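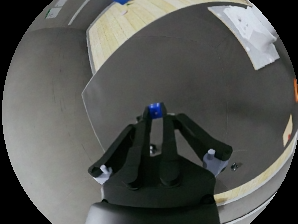 *Fig. 1. Small blue cube, held at the fingertips.*

**Week 2: density and units** (Maya Geagea's section, notes tidied up in a rush)

Density = mass / volume. Write the units EVERY line, you lose marks otherwise.

- water: 1 g per cubic centimetre, same as 1000 kg per cubic metre
- 1 litre = 1000 mL = 1000 cubic centimetres
- volume of a cube = side x side x side (people keep squaring it, don't)

Worked one from the board: block has mass 400 g, volume 1000 cubic cm. Density 0.4 g per cubic cm. Less than water, so floats. Quick check, 0.4 of it sits under the surface.

Odd shapes: displacement. Fill the cylinder part way, read it, lower the thing in, read again, subtract. Read from the bottom of the meniscus, eyes level. Tap off any bubles first.

Lab is in the Dramden room, 15 minutes per bench. Bring calculator + closed shoes. Colour of the sample doesn't go in the table, only mass, volume, density.

Read ch. 2 before then, and do the litre conversions at teh back.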